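Vornonance
Home > Company > About us
About us Services Materials guide Training Contact

About Vornonance

Vornonance restores and refinishes wooden furniture and fitted joinery. The company works for private households, small hotels, schools and parish buildings. Most of the work is on tables, benches, counters and doors, where the surface takes daily wear and the finish has to be renewed at intervals.

The firm was set up by Leena Kiiskinen and Balthasar Schnyder, who had shared a bench at a joinery shop in Lehtinen. Kiiskinen trained as a cabinetmaker and Schnyder as a finisher. The division still holds: structural repairs go through her, and anything applied to a surface goes through him. The present workshop covers two floors, with machining and gluing below and finishing above. The finishing floor has its own air supply and is kept at a steady temperature all year. A total of 3,640 items have been entered in the job register.

How a job is assessed

Each item is inspected before a price is given. The inspection records the species of timber, the type of construction, the existing finish and the condition of the joints. The existing finish is identified by solvent test on a hidden area, normally the underside of a rail. Alcohol softens shellac. Cellulose lacquer softens under thinners. Oil finishes and modern two-part coatings respond to neither, and are told apart by scraping.

Moisture content is measured at three points with a pin meter. Boards that read too high are stored in the conditioning room until the readings settle. Work isn't started on a piece that is still moving. In November, when heating systems are switched on, this stage often takes longer than the repair.

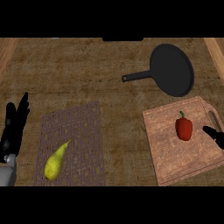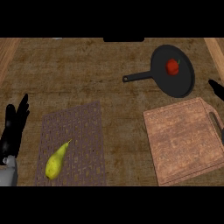
Surface marks fall into two groups for pricing purposes: those in the finish and those in the timber. White rings and cloudy patches are usually in the finish and can be treated without stripping. Dark marks have usually gone through to the wood. A brown top with darker smudges and streaks, such as the one the frying pan stands on, is listed as "mixed" until a test patch has been cleaned, as grain and staining can't be told apart reliably by eye. The test patch is 50 mm square and is placed near a corner. Iron stains in oak are treated with oxalic acid, rinsed twice and left overnight. Burns are scraped back only as far as sound wood, and the client is told in advance if a hollow will remain.

Stripping is done by hand. The company doesn't use dip tanks, which weaken animal glue and raise the grain. Veneered surfaces aren't machine sanded under any circumstances.

Finishes

Three finishes are offered as standard. Hardwax oil is used for kitchen and dining tables and can be patched locally. Shellac is used for older pieces that had it originally and aren't exposed to heat or spirits. Water-based lacquer is used for counters and school furniture. Other finishes can be quoted for, but the curing times are longer and the work is booked separately.

Clients receive a care sheet with each item. It states the finish applied, the batch number, the date from which the surface may be used and the cleaning products to avoid. Silicone polishes are on every sheet. They contaminate the surface and make later refinishing slower and more expensive.

People

Fatemeh Ghaffari runs the finishing floor and keeps the sample library. She joined from Sornano, where she tested coatings for stair treads. Lovely Gatchalian handles enquiries, collections and the job register. Esko Leinonen does the turning and carving and teaches the workshop's repair course. The course, known in the workshop as Plirka after the street it was first held in, covers glue, joints and basic surface repair. Participants bring one chair or stool each. Tables are too large for the room.

Enquiries

Please send the overall dimensions, a note of any earlier repairs and clear photographs of the top, the underside and one joint. Estimates given from photographs are provisional and are confirmed after inspection. Collection is available within the county. Items left for assessment are stored without charge for two weeks.

3 comments 2 shares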